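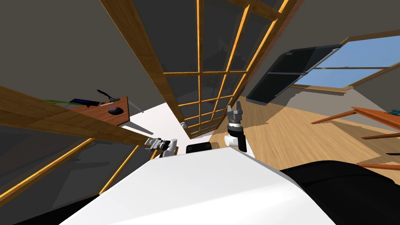

Render: left gripper and wooden beam, tilted view

Re: [vastel-cards] Text box overflow on Ruvell cards

Birgit Pfeiffer wrote:
> The rules text on Ruvell runs into the border again. I count 42
> words on the worst one. Can we drop the type size for the
> whole set, or does the wording have to change?

Change the wording. The Vastel template was built for 30 words at the normal size, and smaller type fails at arm's length across a table.

Most of the excess is reminder text. Prondum cards repeat the discard rule in full, and it can go from everything except the starter deck. That leaves two cards still over the limit – Dervishi and the second Ruvell. On both, the timing clause can move to the front and lose "at the beginning of".

Please don't touch the line spacing in the template. The cost icons are anchored to it and will shift on every card in the file.

I'll need the revised text before the July proof. Plain text is fine, one card per line.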